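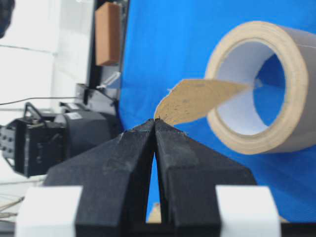 Care of the Gripper Fingers at the Two-Arm Bench
Workshop Tips, Standalden Training Center
Revised Saturday, December 1, 2018

The tips on this page apply to the two-arm bench and are intended for all staff and trainees who operate it. They cover the fingers, the white pads, the cables and the work surface. Faults in the controller are dealt with in a separate notice and should be reported to Brenda Bunting at the Milwood office.

Before you begin

Bring both arms to the rest position and switch off drive power at the bench. The indicator on the controller must be dark before any hand is placed between the fingers. Remove tape, boxes and other work pieces from the reach of both arms.

Cleaning the fingers

Tape work leaves adhesive on the inner faces of the fingers. The residue is thin and hard to see on a matte black surface, and it is best found by touch. Wipe each inner face from the base toward the tip with a lint-free cloth lightly dampened with isopropyl alcohol. Do not pour or spray alcohol onto the gripper. Allow the faces to dry before power is restored.

Dust and paper fiber collect at the tips whenever the arms have been used on cardboard. A soft, dry brush removes most of it. Metal picks and blades are not permitted, as they score the gripping face and the marks then hold more dust.

Light scuffs along the upper edges are normal wear and need no treatment. A crack, a chip at the tip, or a finger that flexes under light thumb pressure calls for replacement. Spare fingers are kept in the Carbone cabinet, second drawer, and must be fitted in pairs.

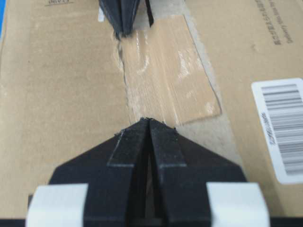 Gripper tips over the taped seam of a cardboard box. Specks of debris show along the tips.

Checking the closed position

Close the empty gripper slowly and look along the fingers from behind. The tips should meet evenly. If one tip reaches the center ahead of the other, loosen the finger screws, reseat both fingers and tighten them a little at a time, changing sides as you go. Then run the Fondoler homing routine 2 times. The second result should match the first. If it does not, leave the arm switched off and make an entry in the log.

A strip of masking tape is a convenient test piece. Have the arm hold the strip by one end and pull gently on the other. The strip should come away straight. If it turns as it slides out, the faces are not closing flat.

White pads

Examine the pads at the lower part of each finger for lifted edges. A pad that has begun to peel should be replaced the same day — pressing it back down will not hold. Clean off all old adhesive first, and replace left and right together so that the thickness stays equal.

Cables

Move each arm by hand through its full range with the power off and watch the cables as it travels. They should neither pull tight nor rub against the frame. Replace any tie that has slipped. Ties are to be snug but still free to turn under a fingertip.

Work surface

Shake out the cloth and lay it flat. Scraps of tape left underneath will raise a work piece enough to spoil a pick. Boxes used for practice should be retired when the outer paper has torn away under the tape, unless the exercise calls for a damaged box.

Service intervals

Wipe the fingers at the end of each shift. Inspect pads and cables every 2000 cycles. Replace the fingers at 4000 cycles, whatever their appearance. The cycle count is shown on the Fondoler status page and should be copied into the log with your initials.

Finger sets are ordered under stores number 131. The next full inspection of the bench is set for January, and the log should be brought up to date before then.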